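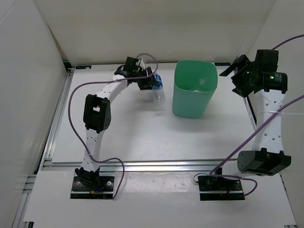 Bottles and bins: what changes on the second floor in August

Starting in August, empty drink bottles at Filusell go into their own bins. They no longer go in with the mixed recycling, and they should not go in the trash. The change covers the lunch room, both meeting rooms, the workshop and the long hallway by the mail shelves. The first floor stays as it is until the new cabinets are in.

The reason is the June bill. Malla, the company that picks up our recycling, counts every bag it has to open and sort by hand, and in June it charged us for 36 of them. Most of those bags had the same two problems: bottles with liquid still in them, and food containers thrown in on top of clean plastic. Nneka Afolabi in the front office went through the pickup slips for the spring and found the same pattern going back to March. Clean bottles in a separate bag are taken at no charge.

What goes in

Clear plastic drink bottles, any size up to a half gallon. Water, soda, iced tea and sports drinks are all fine. Colored bottles are fine too if they held a drink. Leave the label on.

Empty the bottle before it goes in. The sink in the lunch room is the place for this, and the one in the workshop is not, as that drain has been slow since the winter and Margus Kütt is still waiting on a part for it. A few drops left in the bottom won't matter. An inch of juice will.

Put the cap back on. This is the question we get most, and the answer used to be different. Until last year Malla wanted caps off and in a separate bag, and some of you may still have the old yellow sheet taped up inside a cupboard. Please take it down. Caps are now accepted on the bottle, and a loose cap is small enough to drop through the sorting screen and end up as waste. Screw it on by hand, finger tight.

You can flatten a bottle if you like. Squeeze the air out first and then put the cap on, and it will stay flat. Malla takes them either way, so this is only about how soon the bag fills up. Please don't stomp on them in the hallway.

What stays out

Yogurt cups, salad boxes, takeout lids, straws and coffee cups. Most of these have a place in the mixed recycling, which is still the wide bin under the counter. Coffee cups go in the trash because of the lining.

Milk jugs go in mixed recycling for now. We asked, and Malla would like them kept apart from the clear bottles.

Any bottle that held something other than a drink. Cleaner, glue, oil and hand soap bottles all go to the shelf by the workshop door, even when they are empty and rinsed. Chibuzor Yusuf takes care of that shelf and can tell you what to do with anything odd.

Glass and cans are unchanged.

The bins

We looked at lidded bins and at open ones and picked open ones. A lid keeps things neat, but people with a plate in one hand tend to set the bottle down on top of it and walk off, and then the next person does the same. With an open top the bottle goes in. The drawback is that open bins collect napkins and gum wrappers, and we'd ask everyone to have a look before dropping something small. If you see a wrapper at the bottom, fish it out.

The larger bins come from Vesov and take a standard 13-gallon bag. The small ones for the meeting rooms don't need a bag at all. They get tipped into the lunch room bin at the end of the day by whoever had the room last. Rinse them on Fridays, or sooner if they get sticky. Warm water and a little dish soap is enough - bleach leaves a smell that hangs around in a room with no window.

Please leave the bins where they are. During the trial in the lunch room the bin moved three times, once behind the door, and each time bottles started turning up in the trash again within a day or two. If a bin is in your way, tell Nneka and she will find another spot and let people know.

How the trial went

The lunch room has had a bottle bin since the spring, and Fatima Bashir kept a tally of what came out of it. Over the whole trial it was 2,534 bottles. The busiest week was the one with the heat and the broken ice maker, at 654, and the slowest came to 112, when half the floor was at the Akande site. Malla didn't open a single one of those bags. All of the hand-sorted bags in June came from the hallway and the meeting rooms, where we had no separate bin.

Fatima also noted that nearly all the bottles were water. Several people have asked whether the cooler could come back, and that has been passed along. It would mean fewer bottles to deal with in the first place. There is no decision yet. The old spot by the copier has lost its water line, so it would have to go somewhere else, and the quote for new pipe was higher than expected. In the meantime the tap in the lunch room has a filter, changed in May, and there are clean glasses on the shelf above it.

Deposit bottles

Some of you collect bottles for the deposit and take them home. That's fine and doesn't need to stop. Use the cardboard box under the lunch room table and not the new bins, so that no one has to dig through a full bag. Nivaldo Magalhães takes the box to the store when it's full, and the money goes in the coffee jar. He would like the deposit bottles left round, as the machine at the store rejects them when they are crushed or when the label is torn.

Dates and questions

Nneka will be in the lunch room at noon on Thu 14 July with a bag of assorted empties, and will go over which one goes where. It takes ten minutes and you can eat while she talks. If you can't make it, the printed sheet will be on the mail shelves from that afternoon. It is white, with the list on one side and a floor plan showing the bins on the other.

Pickup stays on its usual morning. Full bags should be tied and left by the back stairs the evening before, bottles to the left and mixed to the right. Spare bags are in the bottom drawer next to the dishwasher.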